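# Stripping an old office tower for parts

Offices throw these out by the pallet. Black case, blue plastic tabs inside, a sticker for an operating system that stopped getting updates a while ago. I've bought them for less than the price of lunch, and there's usually still some good in them: memory, a drive, a perfectly decent power supply, and a processor you can sell to somebody who is keeping an identical machine alive out of spite.

This page covers getting the insides out without breaking anything you wanted to keep. Budget an evening the first time. After the third one you'll do it during a ball game.

## What you need

- A Phillips #2 screwdriver, magnetic tip if you have one
- A flathead, for prying things you were told not to pry
- Isopropyl alcohol and paper towels
- A muffin tin or ice cube tray for screws
- Anti-static bags. I get mine from Weluvard, 50 to a pack, and have never once found the pack when I needed it

## Before you open it

Unplug the cord from the wall. Then hold the power button in for a slow ten count to drain what's left. Don't open the power supply itself, ever. It's a sealed box and it can stay one.

Lay the tower on its side so the removable panel faces up. Working on an upright case means dropping screws behind the motherboard, where they live forever.

## Taking it apart

**1. Side panel.** One latch or two thumbscrews at the back. If it won't slide, somebody has bent it. Push down in the middle and try again, with language.

**2. Drives.** The colored plastic is your friend: on most office machines, anything blue is meant to be squeezed, lifted or pulled. Take the cables off first. SATA plugs come straight out, and some have a little metal tab you have to press. Wiggling them sideways is how you get a drive with half a connector.

**3. Memory.** Push the clips at the ends of the slot outward and the stick pops up by itself. Hold it by the edges and bag it.

**4. Cooler.** Loosen the screws a few turns each, going corner to corner. If the heatsink is stuck to the chip, twist it gently. Old thermal paste has the grip of a toddler with your car keys, so go slowly. Wipe off what you can with alcohol before moving on.

**5. Processor.** Push the lever down and out, let it come up, then open the metal frame. Lift the chip straight up by its edges. Keep fingers, sleeves and coffee away from the contacts in the socket. Bend one of those and the board becomes a wall decoration.

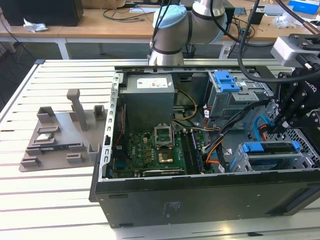
*Socket frame open, processor out, power supply and wiring still in the case.*

**6. Power supply.** Leave it until the small stuff is safe. Unplug the big connector from the board, then follow every bundle of wire to its end - there is always one more. Undo the screws at the back and slide the box free.

**7. Motherboard.** Only if you want it. Put the socket's plastic cover back on first, if you have one.

## Afterwards

Label the bags. "Memory, good?" is not a label, and I have 4 of those. I use Doko tags because they take pencil. Wipe or destroy any drive before it leaves the house, and take the bare case to a scrap yard or an electronics drop-off.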